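Kuvodum two-hand kit: right gripper drops out mid-take (error 103)

Category: Hardware / tracking
Product: Kuvodum handheld grippers, pair, with head camera
App: Catis recorder, current release
Status: Open, waiting on Skultunau

Original post

Hi Skultunau folks! First off, we love this kit and I don't want this to read like a rant. We've had the Kuvodum pair since January and it's been the least fussy thing on our cart. But we've hit something I can't get past on my own, and I've burned most of a day on it, so I'm opening a ticket and I'll keep adding to it as I try stuff.

Short version: the right gripper disappears from the Catis preview in the middle of a take. The left one stays. The take keeps recording, the little timer keeps running, everything looks fine unless you happen to be staring at the panel, and then when you stop you get error 103, "pose stream incomplete, right." The clip saves but gets flagged and won't go into the export.

We recorded 23 takes this morning and I lost an embarrassing share of them to this. The job is simple: pick up a glass, set it in a holder, and some tabletop stuff with small objects. We've done the same moves back at our own bench without a hiccup. The difference is that we're on the floor at Moen this week, so new room, new furniture, new lighting, lots of people walking through.

What I already know you're going to ask:

Both grippers are charged. Both are on the same firmware (the updater says so, and I ran it again to be sure). The lens on the head camera is clean. The marker stickers on the gripper faces aren't scuffed or peeling. The laptop isn't on battery saver, which got us last time and which I will never live down.

Update, 10:40 a.m.

Did the power cycle dance. Grippers off, head camera unplugged, Catis closed, laptop restarted, then everything back on in the order the quick start card wants (head camera, left, right). First take fine. Second take fine. I got cocky and told everybody it was fixed. Third take, gone, 103 again.

One thing I noticed: it never happens in the first few seconds. It's always after we've moved from the machine to the low table.

Update, 11:15 a.m.

Swapped hands! I put the left gripper in my right hand and the right one in my left and told Catis about it in the device menu. If the gripper was bad, I figured the error would follow the gripper. It did not. It stayed with my right hand, so now the unit that's been perfect all day is the one throwing 103. I swapped them back after that because my brain couldn't take it.

So I'm pretty sure the gripper itself is healthy. Please don't send me an RMA form yet.

Side note for whoever writes the docs: the device menu says "assign side" but the help page calls it "handedness," and I looked for the wrong word for a good ten minutes.

Update, 12:05 p.m.

Cable time. Ran the wiggle test from your troubleshooting page, where you hold the gripper still and flex the cable near the body, then at the middle, then at the plug. The connection light never blinked. Then I did the same thing with the cable pulled as tight as it gets when I reach across the low table, and I did get one blink. One! I tried to make it happen again and couldn't.

I re-seated the plug, put the wrist strap back on a little looser, and gave the cable more slack. Next take was clean. The one after that wasn't. So the cable might be part of this but it isn't all of it.

Reply from Skultunau support, 12:50 p.m.

Thanks for all the detail, and thanks for trying the swap before we asked. I agree with you that the gripper is unlikely to be the problem. A 103 means Catis lost the side's pose for longer than the gap it's willing to fill in. That can come from the cable, from the marker on the gripper face being out of the head camera's view or turned too far away, or from the picture being too bright in that spot.

Could you please do the following:

Open Catis, Settings, Diagnostics, and turn on "keep lost-pose frames." It holds up to 4000 of them and then starts overwriting, so turn it off when you've caught a bad take.

Record one take at the machine only and one take at the table only. Don't walk between them during a take.

Tell us what the table is made of and what's above it.

Export the diagnostics bundle and attach it here.

Update, 1:30 p.m.

You're fast, thank you! Okay, answers.

The table is the thing. It has a dark brown frame with a clear glass top, and there's a woven shelf under the glass in a diamond pattern, and the whole room has lights in the ceiling. When I stand over it with the head camera on, I can see reflections in the glass. I hadn't thought twice about it (it's a nice table!) but I was leaning over it for half of every take.

Machine-only take: clean, start to finish. I did it again in case I'd gotten lucky, clean again.

Table-only take: 103.

I've turned on the lost-pose frames and I'm exporting now. The bundle is big and the guest wifi here is slow, so bear with me.

Update, 2:20 p.m.

Bundle's up. I scrolled through the lost frames myself while it was uploading, and I think there are two different things going on, so tell me if I'm reading these wrong.

In one bunch, I've rolled my right wrist inward to get at something flat on the glass, and the big square marker on the gripper face is turned so far away from the head camera that I can barely make it out. That's on me. I have a bad habit of doing this with small flat things, I tip my hand over like I'm picking up a coin.

In the other bunch the marker is right there, plain as day to me, but it looks washed out, and Catis has drawn its little outline box on the glass underneath instead. I'm guessing it's trying to latch onto a reflection, or onto the diamond pattern. You'd know better than me.

Reply from Skultunau support, 3:05 p.m.

Got the bundle, and you're reading it correctly. Both happen. The second group is the one that trips the error, because Catis accepts the wrong candidate for a moment, rejects it, and then has to find the gripper again from scratch. A glass top over a repeating pattern is a hard surface for the search.

Three things to try, in this order:

Head camera exposure from Auto to Fixed, one step down from where Auto settles.

In Tracking, switch "search area" from Full to Near Last Pose.

If you're allowed to, cover the part of the glass you're working on with something matte and plain.

Please change one at a time so we know which did it.

Update, 3:50 p.m.

One at a time, I promise, I was good.

Fixed exposure, one step down: better. The washed-out marker thing mostly went away in the preview. Still got a 103 on a longer take.

Exposure plus Near Last Pose: much better!! Several table takes in a row with no error. I did lose the right side once when I dropped my hand below the table edge to fix the cable, and it took its sweet time coming back, so I guess that's the trade. If it's only looking near where the gripper was last, then it isn't looking where I put it. Could the search widen by itself after a second or so? Feature request, please and thank you.

Covering the glass: haven't done it. We want the table the way people find it, otherwise we're only recording how well I can pick things up off a placemat. If you tell me it's the only way, I'll go ask for a cloth.

I've also been watching my wrist. Keeping the gripper face tipped up toward my head feels silly at first, like carrying a tray, but you get used to it. I'd put a line about that in the quick start card. There's a drawing of how to hold the thing, but it's from the side and you can't tell where the marker is supposed to point.

Update, 4:35 p.m.

Where I've ended up for today, so the next person with a glass table can find it:

Exposure Fixed, one down from Auto.
Search area Near Last Pose.
Cable slack on the right side, strap not too tight.
Marker face up toward the head camera, no coin-pinching.
Hands stay above the table edge until you press stop.

Still open from my side: is there any way to rescue this morning's flagged clips? The left side is complete in all of them and the right is only missing in spots. I'd happily trim them if the export would let me. And is that single connection blink something I should worry about, or should I leave it alone until it does it again?

The machine end and the table end: 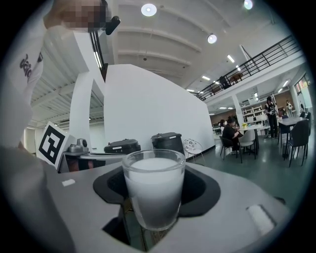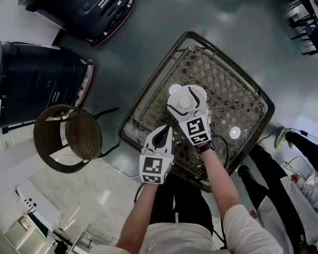 First: glass of milk in the cup holder on the machine top. Second: both grippers over the glass-topped table, cable looping down from the right one.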